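Getting marks off a white table

Passide
Posted 18th October

Bought a matt white table second-hand for my craft corner, 50 quid, and I'm already losing the will. It marks if you so much as look at it! Tea, pencil, the lot. I've tried washing-up liquid and it just laughs at me. Any ideas before I paint the thing?

Tsikata
Bicarb and a damp cloth, small circles. Works on mine every time.

Zernolell
Please don't use bicarb on matt. It's gritty and you end up with shiny patches, which I found out on a kitchen unit that cost me 300 to replace. Soft cloth, warm water, bit of patience.

Tsikata
Never had a shiny patch in my life. You must have been scrubbing like mad.

Skorkesine
I'm with Zernolell on this one, sorry. I've had white tops for years and the grey smudges don't bother me much - they mostly shift. It's the long thin brown marks that drive me up the wall.

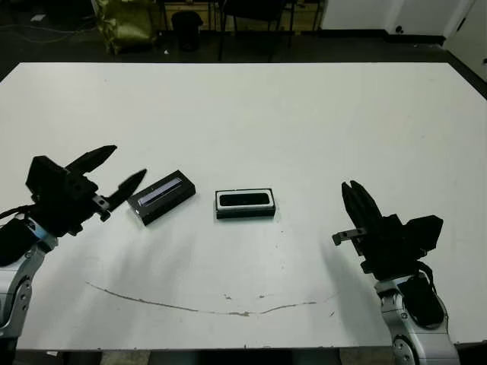
I'd try a melamine sponge on a hidden bit first, and if it dulls the finish, stop. Failing that, get a big tablecloth.

Passide
Tablecloth it is, then. I've got 2 left over from last December.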